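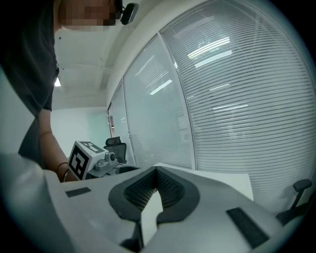
Re: [homebrew-bread] Rye starter gone sluggish

Emiliano Manríquez wrote:
> Hi all, my rye starter used to double by lunch and now it just sits
> there looking at me. I feed it every morning, same jar, same flour
> (the Kinsella dark rye, in the big sack). The only thing I changed is
> that I moved it off the fridge and onto the windowsill. Smells like
> nail polish remover. Do I throw it out and start over? My sister says
> yes, but she says that about everything.

Don't throw it out, Emiliano! Mine did the very same thing last December and it came back fine, and that poor jar had been through a lot more than a change of windowsill. The nail polish smell mostly means it's hungry. If it eats everything you give it in the first few hours and then waits till the next morning, it's going to get thin and sour and cranky, and it won't rise much no matter how nice your flour is.

What I did was go to two feedings a day for most of a week, and I threw away a lot more than I wanted to each time. I kept one spoonful (a regular soup spoon, nothing fancy) and gave it 12 spoons of flour with enough water to make a thick paste. It felt like murder, pouring all that down into the compost, but by the fourth day it was climbing up the jar again and smelled like apples.

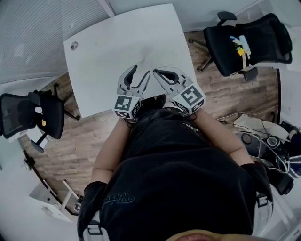

Stiffness matters more than people let on, too. I used to keep mine like pancake batter, and it would puff up a little and fall back down before I ever got out of bed to see it. Now I go for something I can barely stir. I knead the last bit of flour in by hand, in an old black short-sleeved T-shirt a lot like the one up there with the faded logo, and I'd say short sleeves are the only sensible dress code for rye. That stuff sets like cement on a cuff! I lost a good sweater to it and I'm still a little sore about it.

About the flour, I have no complaints with Kinsella, but how old is the sack? Mine from the Noltum mill went stale on me over one summer and the starter noticed way before I did. Buy a small bag of something fresh and try it side by side in a second jar. You'll know in a couple of days. And get a rubber band around the jar so you can see where it started, otherwise you'll stand there squinting at it like I did.

One more thing, on loaf size, which I think you asked back in the spring and I never answered (sorry!). I use 600 grams of flour for the long tin and 426 for the small one. The small one bakes through a lot more evenly in my oven, which runs hot at the back and always has.
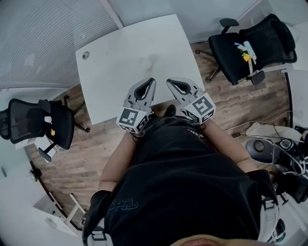

Both hands out over the white table, black shirt again.

If it still won't move by next weekend, write me off list and I'll mail you some of mine, dried. It travels well in an envelope. Arna got hers that way and she's been baking with it ever since, mostly those flat seedy loaves with the caraway. I keep asking her for the recipe, so Arna, if you're reading this, please post it!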